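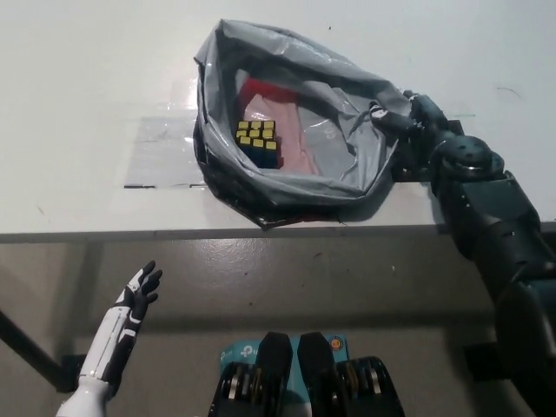

**Ticket 1517 – bag task, still open**

Fri 7 August

OK so I'm reopening this one, sorry Ruben! The job is dumb simple for a person: get the Rubik's cube out of the gray plastic bag, put it on the table, done. I ran it 30 times after the Vetico update and got 11 clean ones. The rest are mostly the same thing – fingers close on the rim, the planner thinks it has the cube, and up comes the whole bag.

Tried so far:

- lower grip force (worse)
- Lies's depth fix from ticket 703 – helped a little, not on the shiny lining

Silviu asked if we can promise Hestcombe grocery unpacking by December. I'd say no. Boxes, sure, but bags, not yet. Can somebody send me the wrist logs?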